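FOR IMMEDIATE RELEASE
2018-12-07

Plovora opens its Tidy Table evenings for sign-up, starting in January

Hi everyone, Riet Segers here from Plovora. I usually leave the press releases to Ward Declercq, but this one is about tables, and I have opinions about tables, so he let me have it!

Starting in January we're running Tidy Table evenings at our Rumunberg studio. You get one ordinary tabletop with the stuff that piles up on everybody's (pens, plates, glasses, used tissues, the lot) and two hours to work out where it should all live. There are 28 places, and 535 people are already on our mailing list, so please don't sit on this one.

The back strip is where I always start. Pens stand up in one cup, little things line up next to it, and the big part of the table stays free for eating and working.

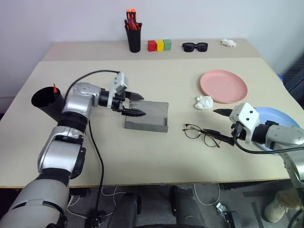 Pens, cubes and sunglasses along the back, with the plates and eyeglasses still to sort.

I love those red, yellow and green cubes. Heloísa Godoy, who teaches the evenings with me, says they're clutter. We've been having this argument since the spring and I'm not giving in, they're cheerful and they take up no room at all.

Plates go back to the kitchen, tissues go in the trash, and then we get to glasses, where people really groan. Mine have been sat on twice. Heloísa's rule is that reading glasses never lie loose on a table, they go in a case, and the case stays open in the middle while you clear so you can't forget it. 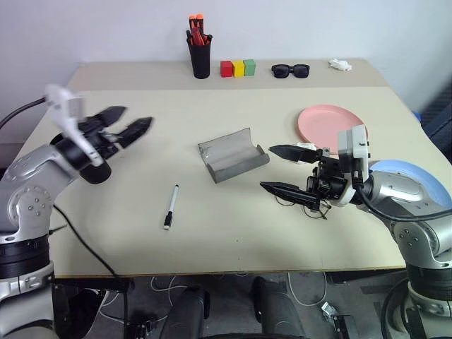
Glasses next, with the open gray case waiting in the center of the table.

"I came in thinking I needed more shelves," says Parisa Taheri, who tried an early session with us. "I needed a cup and a case."

Sign-up is at the Plovora front desk or by phone, and tea is included. Bring your own glasses case if you have one you like.

Press contact: Ward Declercq, Plovora, Rumunberg. Ask him for session times and interviews. He'll pass the cube questions to me.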